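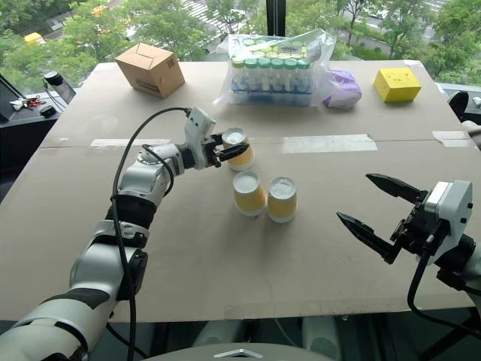 Brirummont Basketball Club, Junior Section

So the club wants every junior to wear a Usira band on the ankle from September. It tracks jumps and landings and gives each kid a "readiness score" out of 100. I've read the leaflet twice and have some questions. Thread.

First one. Readiness for what? The leaflet says a low score means "elevated risk". It never says of what. Knees? Ankles? Being tired because you stayed up on your phone?

There's a line saying clubs using the band saw 40% fewer injuries. Fewer than whom? Over how long? I asked at the parents' evening and was told the full study is "being finalised". Then perhaps print the leaflet when it's finished.

I coached the younger juniors for four seasons. Most of the injuries I saw were jammed fingers and rolled ankles from landing on somebody's foot. I'd love to know how a band on your own ankle sees the other kid's foot coming.

What does wear knees out at that age, as far as I can tell, is playing for school, club and the county squad in the same week with all three coaches pretending the other two don't exist. You can find that out with a phone call.

Somebody's going to say Gurnum use it and they won the league. Gurnum have also got two kids who can already touch the rim. I wouldn't put that down to the band.

Cost. The first season is free, which always makes me look for the second season. It's on the back of the leaflet in smaller print: a monthly fee per player, "price to be confirmed". Subs went up in June as it is.

Then the data. The form says scores may be shared with "performance partners". I asked who they are and got a shrug. My daughter's landing pattern isn't a state secret, but I'd still like to know who's looking at it, and whether a county selector ever gets to see that she was a bit amber in November.

And what happens on match day? Say a kid comes up red and feels fine. Does the coach sit her out? Say she comes up green and says her shin hurts. I know which one I'd believe. I'm less sure a new coach with an app in his hand would.

Had a reply asking if I'm against technology in sport. No. I liked it when we got the shot clock that worked. I'd just like to see the working before we strap something on a room full of children.

To be fair to the club, they've said it's optional. But the form has a box for opting out and a dotted line for "reason", and the kids without a band will do their warm-up "separately". Not my idea of optional.

Things I'd spend the effort on first: a proper warm-up that starts on time, the wet patch by the fire door at the Meléndez hall, and a shared calendar with the schools.

I've emailed the club asking for the study, the second-season price and the list of partners. Will post whatever comes back, including if it makes me look daft.

Update, 4pm: got an automatic reply thanking me for my interest in Usira. I emailed the club, so I'm now asking how that happened too.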